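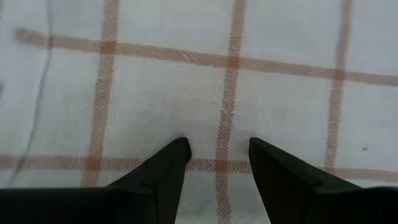
Search this guide Enter a word or phrase Go

Section 3: Running the towel demonstration on an open day
Posted 2 March 2019 by the Drarnunex demonstrations desk

This section covers showing the Drarnunex two-arm folding station to visitors. It assumes you have finished Section 2 and that both arms return to their rest position when told. If one of them has other ideas, go back to Section 2. An audience will not improve it.

3.1 Before the doors open

1. Clear the tabletop of everything except the towel. Mugs count as everything.

2. Lay out one checked towel. The Cellance folding program finds its way by the pattern, and a plain towel leaves it groping about like a guest looking for the bathroom light.

3. Run the warm-up routine 3 times with no visitors present. Write down the result of each run in the station log, including the ones you would prefer to forget.

4. Set arm speed to 50 per cent. The arms can go faster. Visitors step back when they do, usually onto each other.

5. Check that the stop button is within reach of the person doing the talking. The person doing the talking will be facing the wrong way, so check it again from there.

Note: Iron nothing. A towel with a few creases in it gives a fairer demonstration, and somebody's aunt will ask whether you ironed it.

3.2 The first fold

6. Ask visitors to stand behind the floor tape. Leave at least 75 cm between the tape and the table edge.

7. Select FOLD, then SHOW, then press the green key once. Pressing it again queues a second fold, which the station will carry out on a towel that is already folded, with great dignity.
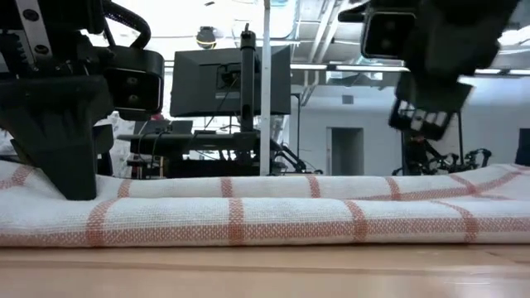

8. Talk through the pressing stage slowly, as it is the part visitors misread. They expect both arms to be busy all the time and take a still one for a broken one. Point out the left finger with its tip down on the upper fold, making a slight dent in the cloth, while the right arm keeps clear above the towel. Pressing and waiting are both jobs. Most visitors with children accept this at once.

9. When the pressing stage is over, wait for the tone before inviting questions. The tone is quiet. In a full room, watch the status line on the operator's screen.

Caution: Do not smooth the towel by hand during a run. Everyone wants to. Operators are the worst offenders and have the least excuse.

3.3 Letting a visitor crumple the towel

This is the most popular part of the visit. The Hosseinzadeh open day in January gave over most of its afternoon to it, and its notes are the basis for the steps below.

10. Press PAUSE and wait for the status line to read HELD. Do not go by whether the arms look still.

11. Hand the towel to one visitor. Choose an adult, or a child whose adult is paying attention.

12. Ask for the towel to be dropped on the table from elbow height. Knots are not allowed. You will be asked about knots.

13. Move the visitor back behind the tape, then press RESUME.

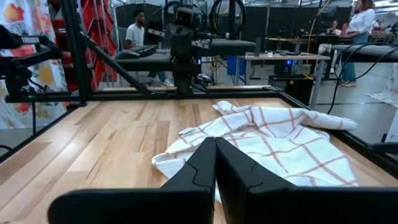 14. Give the station time to find a corner. It may pick up the cloth, put it down and try again over 2 minutes or more, and during this the room will go quiet in a way that feels longer than it is. Fill the gap with the history of the project if you must. Do not fill it with promises.

15. If no corner has been found after the third try, the station stops by itself and shows CLOTH LOST. The cloth will be in full view of everybody. Press CLEAR, lay the towel flat and start again from step 7.

Note: Parolum training cards list CLOTH LOST as a fault. For open days, treat it as part of the show. Visitors remember it kindly, and several will tell you about their own airing cupboards.

3.4 Ending the session

16. Let the last fold finish. Stopping halfway saves very little time and leaves you explaining half a towel.

17. Select REST and keep visitors behind the tape until both arms have parked.

18. Enter the session in the log and note anything the talker promised that the station does not do.
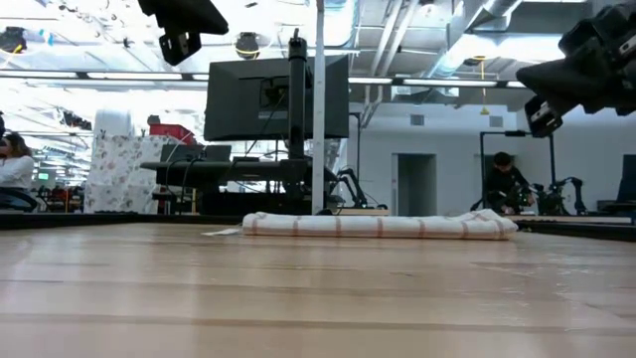

Can visitors bring their own towels?
Only if you have tried the same size and pattern beforehand. Bath sheets are too large for the table, and anything fluffy confuses the corner search. Thank the visitor, hand the towel back, and carry on with yours.

Caution: Switch off at the wall only after the status line reads PARKED. The arms have no brakes once the power goes, and they come down like a tired uncle on a sofa.

Continue to Section 4: Cleaning the fingertips.

Contact the demonstrations desk | Copyright Drarnunex | Back to top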